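Teaching the Arm by Hand: My Workshop Tips

So many of you asked how I get my demos to come out clean, so I finally sat down and typed it all up (with cold coffee, as usual!). I run my practice jobs in the simulator first and then on the little Vekari arm over my workbench, and the same habits help with both.

Go slow at the start. I mean really slow! When I'm steering by remote I set the speed dial low and take 90 seconds over a pick I could do in 20 if I were showing off. The jerky bits you rush through get learned right along with the good ones.

If you're moving the arm by hand, hold it at the wrist and keep your other hand near the elbow. Two hands, always. Pushing from the gripper alone makes it wobble, and then you've got wobble in all your recordings.

Throw out the bad takes the same day. I kept 257 from my first big batch and 110 of them were junk, and sorting that out in October was no fun at all.
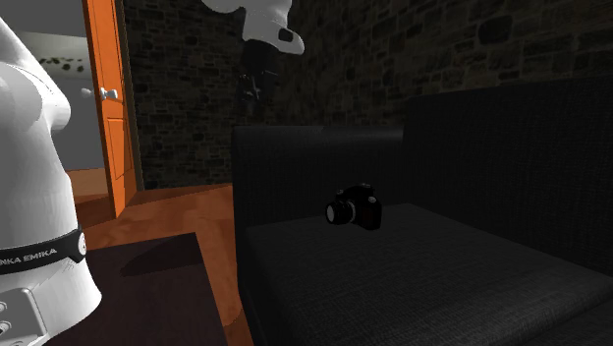
Oh, and start each take from a slightly different spot! I used to park the gripper in the same place every time, and the poor thing was lost if it began 2 inches over. Now I nudge it a bit before I hit record, and I shift the thing I'm picking up too.

Last one: wipe your controller grips. Mine get sticky by Wednesday.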